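Infrastructure Review Group – Minutes
Cleldale site, December 30, 2024
Status: draft, to be approved at the February meeting

Minutes of the last meeting were accepted with one correction. The storage quote was listed as including support. It does not.
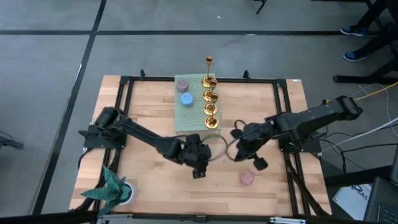
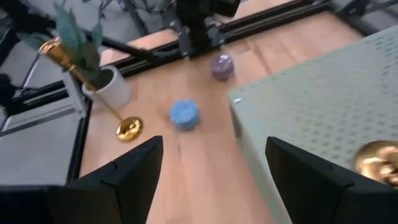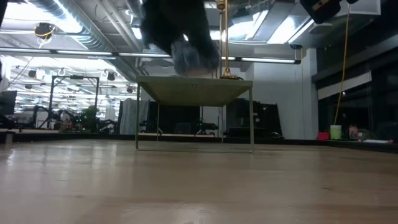 Light wooden tabletops in all three.

Question from the floor: What do we lose if we keep the current servers for another year?

Reply: Mostly warranty cover. The Fundov boxes go out of contract in February, and after that we pay for parts as they fail. Performance is not the issue at present.

1. Zalla proposal

The group went through the revised offer from Zalla for a dense server cluster to replace the Fundov machines. The headline is 255 nodes in 7 racks, with a claimed saving on power. Several members asked where the saving comes from. The proposal compares the new nodes at light load with our old ones at full load, and that is not a comparison the group is willing to take upstairs.

It was also noted that the word "hyperscale" appears on nearly every page. We run payroll, a ticketing system, file shares and one large database. The database does not split across small nodes and the vendor has been told this twice.

Action: ask Zalla for power figures at matched load, in writing. No further calls until they arrive.

2. Negi management software

Negi is bundled with the Zalla offer at no charge for the first year. The price for the second year is "to be discussed." The group would like it discussed now.

The trial on the test rack went ahead. Negi found 400 virtual machines on the first scan, though our own inventory lists fewer. Either the inventory is out of date or Negi is counting powered-off copies as live. Both are possible – the inventory has not been checked since the last move. The sales deck credits the product with finding "hidden capacity." The group did not see any.

Action: operations to compare the two lists line by line before anyone quotes either number.

3. Power and cooling

Facilities reported that the Cleldale room can take the new racks if two of the old rows are shut down first. The migration plan has both sets running side by side for six weeks. These two statements do not fit together and the plan goes back for rework.

4. Open tickets

The backlog stands at 1469, almost all of it low priority. A suggestion that new hardware would bring it down was not supported. Most of the tickets are password resets and printer requests.

5. Decision

No order will be placed this quarter. The group agreed to get a price for a one-year support extension on the Fundov servers, and to ask for a second cluster quote sized to what we run today. One member wished it recorded that the Zalla discount expires before the next meeting. Another wished it recorded that the last one did too, and was then offered again.

6. Other business

Spare drives are still being stored in the corridor. They are to be moved to the locked cage, with a signed list on the door.

Next meeting in February, same room. Papers to be sent out a week ahead.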